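¿De dónde sale la lana?

Toca tu jersey. ¿Pica un poco? Entonces a lo mejor es de lana. Y la lana es pelo - pelo de oveja, sobre todo, aunque también hay lana de cabra, de alpaca y hasta de conejo.

¿Por qué abriga tanto?
Porque cada pelito está rizado. Muy rizado. Entre rizo y rizo se queda aire atrapado, y el aire quieto guarda el calor de tu cuerpo. La lana no calienta sola, ojo. El calor lo pones tú.

¿Les duele que las esquilen?
Si se hace bien, no. Es como ir a la peluquería, pero patas arriba. Se hace una vez al año, antes de que apriete el calor. En la granja de Jailson Andrade, cerca de Toledo, esquilaron en junio a 70 ovejas en 2 días. Acabaron todos cansadísimos, las ovejas tambien.

¿Y después?
Primero, lavar. La lana recién cortada lleva barro, paja y una grasa que se llama lanolina (se usa en cremas para las manos). Luego se carda: se peina con púas para que las fibras queden ordenadas. Luego se hila, o sea, se estira y se retuerce hasta que sale un hilo largo. Y a teñir, si quieres colores.

Prueba en casa
Coge un mechón de lana sin hilar. Estira despacito con una mano y retuerce con la otra. ¿Ves el hilo? Si se rompe, no pasa nada, junta las puntas y sigue.

Palabras dificiles
Vellón: toda la lana de una oveja, de una pieza.
Esquilar: cortar la lana.
Fieltro: tela que se hace apretando lana mojada, sin tejer.

¿Sabías que...?
No toda la "lana" viene de un animal. Hay telas peluditas hechas en fábrica que la imitan muy bien - rizos y todo. Mira la etiqueta, ahí lo pone.

Texto: Jussara Falcão, julio de 2025

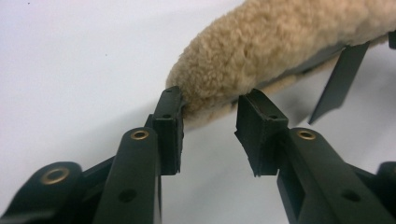
Rizos apretados, como los de la piel de borrego.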